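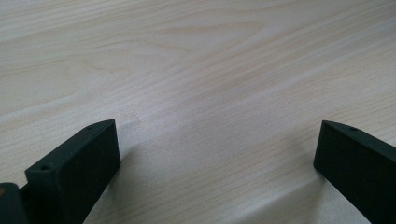 Finger width is the one quantity our hand-held gripper does not report for itself. It has a camera and no encoder, so every recording made with it comes back as video with no number attached for how far apart the fingers were. The goal of this project was to write software that recovers that number from the video alone, one value per frame, so that the recordings can be used for training a grasp policy. At first sight the problem looks easy. The fingers are matte black, they always come up from the bottom of the view, and over a pale table like this one the contrast between finger and wood is as good as one could ask for. Most of the work went into the parts that are less clean, mainly the soft gray shadows the two fingers throw onto the wood between them, and the dust that collects on the finger faces.

Print this page | E-mail this page

Measuring Gripper Opening From Wrist Video
Tumelo Chauke
Brokdale, Robotics Software Project
Sep 13, 2021

1. Background

The project started in February as an add-on to Flemer, the recording and playback tool used in our lab. Flemer stores video and pose estimates and lets the user replay a recording on the robot arm. Before this project, the opening of the gripper had to be marked by hand in the Flemer timeline. The user scrubbed to the point where the fingers started to close, set a marker, scrubbed to the point where they stopped, and set another. Everything in between was filled in with a straight line. That was good enough for replaying a single pick. It was not good enough for learning, where the policy has to see the width change at the same time as the pictures change.

Two other ways were considered. The first was to add a sensor to the gripper. This would have given a better signal than any camera method, but it would not have helped with the recordings we already had. The second was to put printed markers on the fingers and track those. Same objection, and the markers would also have shown up in every training picture. So the choice was to work from the finger shape as it is.

2. What the software has to do

The input is a single frame plus the result for the frame before it. The output is a width between fully closed and fully open, and a confidence value. The policy code, which lives in a separate package called Ronitar, reads both. If the confidence is low it drops the frame from training.

I set these requirements with the lab at the start:

The estimate must not need a labeled example for every new table or background.
It must run in under 50 milliseconds per frame on the lab desktop, so that it can also be used for live preview.
It must say so when it does not know. A wrong width with high confidence is worse than a missing one.
It must be a plain function that can be called from Flemer or from a script.

The last one sounds trivial but it ruled out my first version, which kept its state in global variables and could only process one recording at a time.

3. First method: threshold and measure

The first method converts the frame to grayscale, marks everything darker than a fixed value as finger, and keeps the largest dark region that touches the lower left and the largest that touches the lower right. The width is then the distance in pixels between the inner edges of the two regions, measured along a fixed row, and converted with a lookup table made during calibration.

To test it I labeled 414 frames by hand. They came from recordings on several different surfaces, with and without an object between the fingers. A frame counted as failed if the estimate was off by more than the tolerance we had agreed on, or if no estimate was returned although both fingers could be seen clearly. The threshold method failed on 41 of them.

Looking through the failures, I found the following causes.

Shadows. When the fingers are close to the table, the shadow next to a finger can be dark enough to pass the threshold. The region then grows inward and the gripper seems more closed than it is. The error is not the same on both sides. Depending on where the light is, the shadow beside one finger is wider and flatter than the one beside the other, so the estimated center of the gripper moves as well.

Dust. Pale specks on a finger face leave small gaps in the mask. Mostly harmless, but a speck right on the inner edge moves the measured edge outward on that row.

Dark objects. A black object between the fingers joins the two regions together and the method returns a width of zero. It does this with full confidence, which is exactly the case the requirements were meant to prevent.

Lowering the threshold fixed many of the shadow cases and broke others where the light catches the top edge of a finger and makes it brighter than the face. I spent more time tuning this one number than I should have. There is no value that works on every surface.

4. Second method: edges and shape

The second method uses the fact that a finger ends sharply and a shadow does not. I compute the brightness gradient on the lower part of the frame and keep only places where the change happens within a few pixels. The shadow fades over a much longer distance and drops out. The side of the finger stays in.

The new problem is that wood grain also makes edges. On a light tabletop the grain lines are weak and are removed by a gradient limit. On a table with strong grain some of them survive, and a long line running close to the finger edge can win over the real one. For that reason the edges are not used alone. The program builds a simple outline of each finger, a flat paddle with a rounded tip, and slides it along the path the finger can physically take. At each position it scores how many outline points lie on a sharp edge, and whether the inside is darker than the outside. Grain lines fail the second test, since the wood is nearly the same brightness on both sides of them.

The path comes from calibration. The gripper is opened fully, closed slowly and opened again over a plain surface, and the outline is fitted by hand in a few frames. The left and right finger get separate paths. I had assumed at first that one could be mirrored from the other. On our unit the camera sits slightly off center, so the two fingers do not appear at the same size and a mirrored path gives a bad fit on one side.

I also tried using the small round holes along the top edges of the fingers as landmarks. They are easy for a person to find. For the program they were unreliable: dark hole, dark plastic, and only a few pixels across. When the image is blurred by motion they disappear completely. The code is still in the repository under the experiments folder and is not called anywhere.

Dust is handled by filling small bright gaps in the face before the inside is compared with the outside. The outline score uses the whole edge, so a single speck has very little effect on it.

5. Using the previous frame

Fingers cannot jump. The search is limited to positions close to the last result, which makes it faster and avoids most false matches. The risk is that the tracker locks onto something wrong and stays there. To get out of this, a full search is run whenever the confidence drops, and also at regular intervals even when it does not. If the full search finds a clearly better position than the local one, the tracker moves there and flags the frames since the last full search as uncertain. Ronitar skips them.

I did not use a smoothing filter on the output. An early version had one and it made the plots look nicer, but it delayed the moment of closing, and the moment of closing is what the policy needs most. Smoothing can be added by whoever uses the data.

6. Results

On the same 414 frames the second method failed on 14. None of the remaining failures were caused by shadow alone. Most had a dark object touching the inner side of a finger, so that there was no edge to find. In those cases the confidence was usually low and the frame would have been dropped. A few were motion blur during fast moves.

The time limit was met with the local search. The full search goes over 50 milliseconds on the lab desktop. In live preview this shows as a short stutter. For offline processing it does not matter.

The test frames were single images, so the tracker itself was checked separately by running whole recordings and watching the result drawn over the video. This is a weak test and I would do it differently next time, with at least one recording labeled from beginning to end.

7. Limits and open points

The calibration belongs to one gripper. If the camera is taken off and mounted again it has to be redone. There is a check that warns when the fully open position no longer fits, but it only works if the recording includes that position.

The method assumes dark fingers on a lighter background. On the black rubber mat in the Mtshali lab it does not work at all and correctly returns low confidence for everything. A small learned segmentation model would be the obvious next thing to try there, and the output of this program could be used to make its training labels on lighter tables.

The confidence value is a score and has not been matched to real error rates. The cutoff in Ronitar was picked by looking at plots.

When the fingers hold something soft they bend a little, and the measured opening at the tips differs from the opening at the base. The program reports the position along the calibrated path and ignores the bending. I do not know yet how much this matters for thin objects.

8. Running the code

The width estimator is a plugin in the current Flemer release in the lab repository. Calibrate first, then choose Estimate Width from the recording menu. The result is written next to the video as a text file with one line per frame: time, width, confidence, and a flag for uncertain frames. Old hand-set markers are left in place and are not overwritten.

Print this page | E-mail this page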